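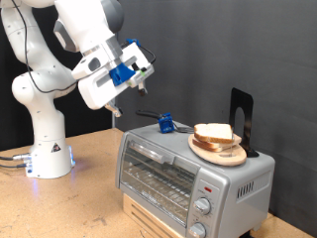 Cable routing and loose items on a shared arm bench: what do your written rules say?

Posted April 28, 2021 by Peltell

I am rewriting the bench rules for a single arm on a wooden table. The work is kitchen tasks, mostly bread and a countertop toaster oven. The current rules are one page, last edited in February, and they cover the emergency stop and little else. The risk assessment for the cell is done and is not what I am asking about.

Three points are unclear to me.

The external cable runs down the outside of the arm, around the elbow and back up to the wrist. Should the rules give a slack figure, or only require a check through the full range of motion?

The top of the oven gets used as a shelf. In the setup at the top of this post it holds a plate with two slices of bread, a black bookend, and a pronged utensil with its handle in a blue printed clamp. Do other labs allow this?

The gripper carries a printed mount on its housing. Do you treat printed parts as tooling, with an inspection interval, or as consumables?

Binano

Cable: don't write a slack figure. It will be right for one pose and wrong for the rest. Our rule is that after any change to the cable or its ties, the arm is jogged through every joint limit the task uses, at reduced speed, with one person on the stop and one watching the cable. The result goes in the log with initials. If the cable goes tight or can reach the fingers in any pose, it gets re-tied and the check starts again.

Oven top: we allow it with the oven off and unplugged, and not otherwise. A printed clamp has no business on a hot metal surface. PLA softens well below any useful toasting temperature, and PETG does not buy you much. If the task needs the oven live, the utensil gets its own stand on the table and the bread goes there too. I would also have the rules say that the power state of the oven is confirmed at the plug. Knob position tells you very little, and I would not rely on an indicator light either.

Printed parts: tooling. Each one gets a part number and a cycle count. Ours are pulled at 900 cycles or at the first visible crack, whichever comes first. That number came from our own parts and our own loads, so don't copy it. Check the screws at the start of each shift.

Also, ISO 10218 and ISO/TS 15066 are the documents to read if you have not. The second deals with collaborative operation. A low-force arm is not automatically a safe application. A fork in the gripper changes the assessment completely — the contact area of a prong is tiny — and it needs to be assessed with the tool held.

Heletine

we just tape the cable down and replace it when it dies. never had a problem with stuff on the oven

Paul

Agree with Binano on most of it. Two additions.

Mark the home position of every loose item on the surface it stands on, and put the layout drawing on revision control. Ours is at revision 42. A plate moved 20 mm is enough to turn a clean grasp into a collision, and people do move plates.

Tape on a moving cable is poor practice. It fixes the bend in one place and the conductor fails there. Use a strap or a clip with a radius, and keep the connectors at the base out of the load path. Check those for strain as well while you are doing the jog test.

On the inspection interval I would start at 2 weeks and change it once you have some records.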